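Test : le RB-Y1 en préparation de commandes, retour de l'atelier Mfaume 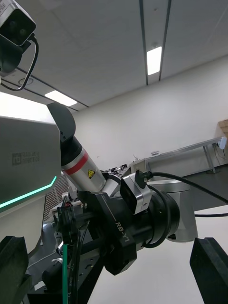

L'atelier Mfaume assemble et expédie des sous-ensembles électriques, avec 14 personnes réparties sur deux équipes. Depuis juillet, une partie de la mise en bac est confiée à un robot à deux bras, piloté par le logiciel Sekance. L'intégration a été réalisée par Runico. Côté matériel, la finition est correcte : carénage gris argent, bandeau lumineux vert menthe bien visible en bas du torse, triangle d'avertissement jaune sur le bras. Le câblage est moins convaincant. Plusieurs câbles noirs passent à l'extérieur, dont celui de la caméra de poignet, qui forme une boucle au-dessus de l'articulation. Une gaine serait préférable en production.

Performances
Sur la période d'essai, 1589 bacs ont été préparés. Les pièces rigides passent sans difficulté. Les sachets souples restent traités à la main, de même que les références à étiquette brillante. Un changement de série demande 11 minutes, saisie des paramètres comprise.

Effets sur les postes
Aucun poste supprimé à ce jour. Iman Shawky, préparatrice, assure désormais la surveillance et les reprises. Elle signale moins de port de charge, mais des interruptions plus fréquentes et une cadence qu'elle ne choisit plus. Shahla Bahrami, responsable d'équipe, a dû revoir la grille de polyvalence : plus de 9 heures de formation par opérateur, non prévues au devis initial. La requalification des postes reste à négocier.

Points faibles
Messages d'erreur en anglais uniquement dans Sekance. Export des journaux limité au format CSV. Documentation Runico incomplète sur la reprise après arrêt d'urgence.

Avis
Convient aux séries stables de pièces rigides. À comparer avec l'offre Galton pour les petits lots. Note : 3,5/5.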